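The first aid stuff in our house used to live in five places. Plasters in the bathroom, bandages in a drawer with the takeaway menus, tablets on top of the fridge, and so on. December, half past six in the evening, my thumb bleeding on to the chopping board, and I couldn't find a single thing. So I rang Yaneth Chambi, who sorts out other people's cupboards for a living, and asked what to do.

"Get it all out on a table," she said. "Everything. Then ring me back."

## Start with the heap

It took most of a morning. Yaneth came over in the end, with her brother Édgar to carry things, and we talked while we sorted. Her rule is that the rolls come first. Bandages, the stretchy sort, take up more space than anything else and they're what you grab for in a hurry. Colour helps. Red for one width, green for another, doesn't matter which as long as the whole family knows. Pills are a seperate job. Check the label, check the date, anything past it goes back to the chemist. 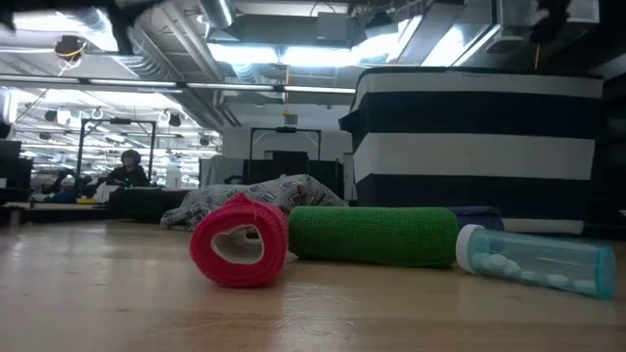
## The cloth question

Everyone has one. A scarf, a bandana, a big patterned hanky that's too thin for a tea towel. Keep it, says Yaneth. Folded corner to corner it makes a sling, and it will go round a bag of frozen peas. Wash it, dry it properly, fold it flat.

Flat is the hard part. I am a scruncher. Abelardo Huanca, who ran the evening first aid class I went to years ago, used to make us fold a triangle again and again till we could do it without looking, and I have lost the knack completely.

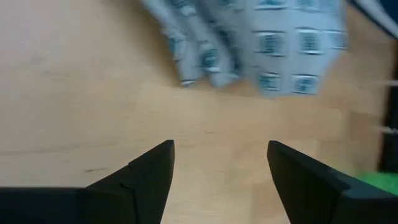

He had a way of smoothing from the middle outwards with the side of the hand, then bringing the far edge over to meet the near one. Two folds, no more. Any more and you're stood there unpicking it while somebody holds their elbow and swears. Sarahí Medrano, who was in the same class, still keeps hers in a coat pocket and has used it on a cyclist, a toddler and a broken rucksack strap.

## Big bin, small basket

Next, where it all goes. I'd bought a tub with compartments from Kunside, very smart, wrong in every way. Nothing fitted. Yaneth likes two sizes of container and that's it: one big soft-sided bin for the spares and the bulky bits, one small open thing for what you use weekly. No lids if you can help it. (Out of reach of children, obviously, and the tablets go somewhere that locks.) 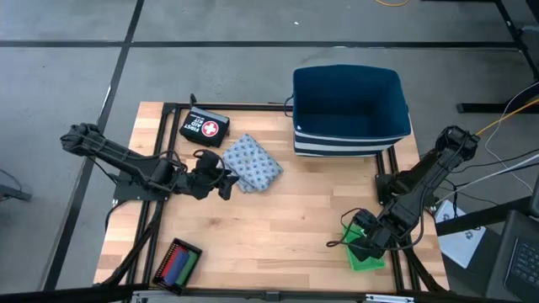
Pouches are where people go wrong. They buy one, zip it up and never look in it again. Mine had a perished glove in it and a leaflet. A black pouch with FIRST AID KIT across the top in white is fine, good even, the red circle and white cross can be spotted from the doorway, but only if you know what's inside. Take the rolls out if they make it bulge. Three of them side by side in a little mesh basket, red, blue, green, and you can pick the right one without unpacking the lot.

Label the bin as well. Plain words or a number, up near the rim so it shows on the shelf. Stripes are nice. Stripes don't tell your mother-in-law where the bandages are.

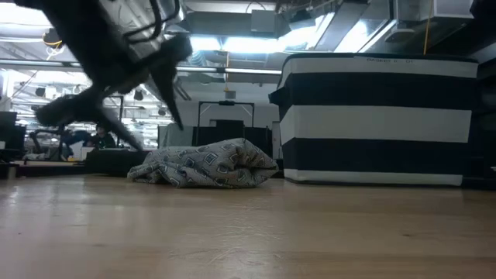 ## Keeping it that way

- Look through it twice a year, when the clocks change.
- Write down what gets used, on paper, in the bin.
- Cloth goes back folded. Not thrown in on top. I'm working on this.
- Keep the pouch by the door, spares upstairs.

Ours has lasted since the winter, more or less. The menus have their drawer back and the thumb has healed, with a small scar. Last week my son wanted a plaster and went strait to the right shelf.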